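Folding Tables Are Filling Up at Jillstead

2 November 2020

What a fall it has been for the Jillstead clothing share! When we started up again in August we hoped for a decent trickle of bags, and since then we have sent out 1,562 pieces, every one of them checked over and folded at somebody's own table. Abdella Street alone brought in 15 bags in one go, and we are still grinning about it.

Most of the folding has moved into people's homes this season, and it has turned out to be a lovely way to do it. You clear the big table, put on some music, and work through a bag at your own pace. A smooth cover on the table is a real help. Cloth slides across it easily, and you can spread out a whole garment and get a proper look at the seams before you decide anything. 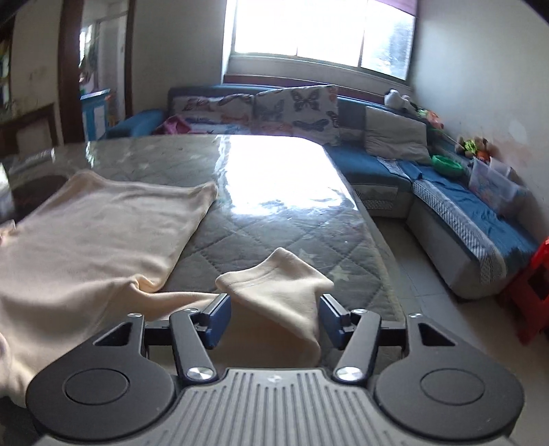
Cream-colored garment spread out for folding, with the sofa and window beyond the table.

Light colors do ask for a bit more care, and they are the pieces families keep requesting, so please don't skip them! Lay each one flat and smooth from the middle outward with your palms. Bring the sleeves in across the body, then fold the bottom up toward the neck. If there is a mark, put the piece in the Loreck bag (the one with the green tie) and we'll have a go at it with soap and a soft brush. We have saved some beautiful tops that way – one cardigan came back looking better than anything in my own closet.

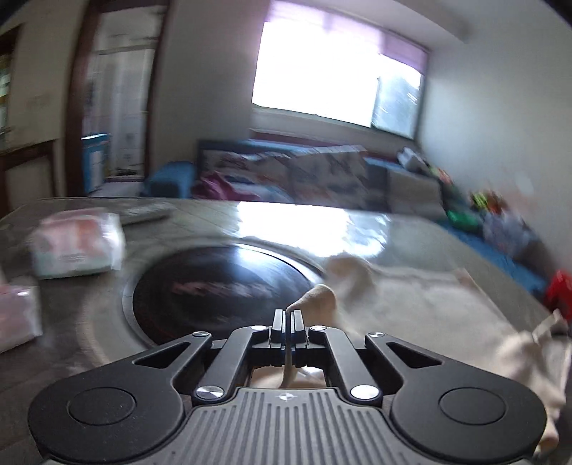

Soft fabrics like to creep while you work. Pinch the edge, lift it a little, and let the rest settle before you bring it over. It takes a few tries to get the feel, and then you will find yourself doing the pillowcases at home the same way. I certainly do, and I've started on the dish towels too.

A few practical things. Finished stacks go in the flat boxes from the Bullier Road shelf, no more than seven pieces to a box, heavier ones at the bottom. Please write the size on the outside in big letters. Tape the lid on two sides only so we can still peek in. Boxes can be left on the covered porch at Bullier Road any time before dark.

We also have plenty of bags waiting for a table, mostly sweaters and long-sleeved tops for the cold months. If you would like one, put your name on the sheet by the Jillstead door and take whichever bag you like the look of. Bring the empty bag back with your boxes – we are running short again!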